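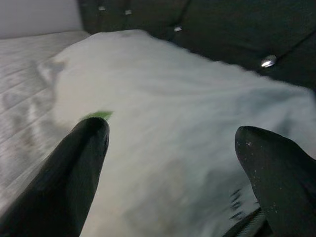 *Small green piece against white fabric*

Re: [quilt-list] Green bleeding into white background

> I finished a lap quilt in February, white Grena cotton with green leaf appliqué, and on the first wash the green ran into the white along two of the blocks. I used cold water and a short cycle. The shop in Himstead says the green should be safe. Is it the fabric or the thread? I used Dai 2215 for the edges. Also, is there any way to get it out now, or do I have to take those blocks apart?
>
> Bulton

Don't take anything apart yet, and don't put it in the dryer. If it has only been air dried you have a fair chance.

I have used Dai 2215 on white for years and never had it run. I can't say the same for 3834, the dark one, which bled on me in a table runner. My guess is the fabric. To find out, cut a scrap of the green, wet it, lay it on a wet scrap of the white and leave it overnight. Do the same with a few inches of the thread on a second scrap. Keep them on separate plates.

For the quilt itself, this is what worked on mine:

1. Fill the bathtub with hot water, as hot as the tap gives. Use enough that the quilt floats free and isn't folded on itself.
2. Add a good squirt of dish soap, the kind with no bleach in it.
3. Push the quilt all the way under and leave it for 12 hours.
4. If the water has turned green, drain it and start over. Mine took 3 rounds before it stayed clear.
5. Rinse, roll in towels, dry flat.

I know everyone says cold water. Cold is fine for a quilt that doesn't bleed, but it won't move loose dye that has already settled in the white. Check your batting first, though. Mine was cotton. If yours is wool I would not use hot water at all, and somebody else on the list will have to answer that.

For the next one, wash the green before you cut it. The leaves fray a bit less too, if you starch them after.

Does the bolt end say which Grena line it was? I have two yards of a green of theirs that I haven't cut into yet.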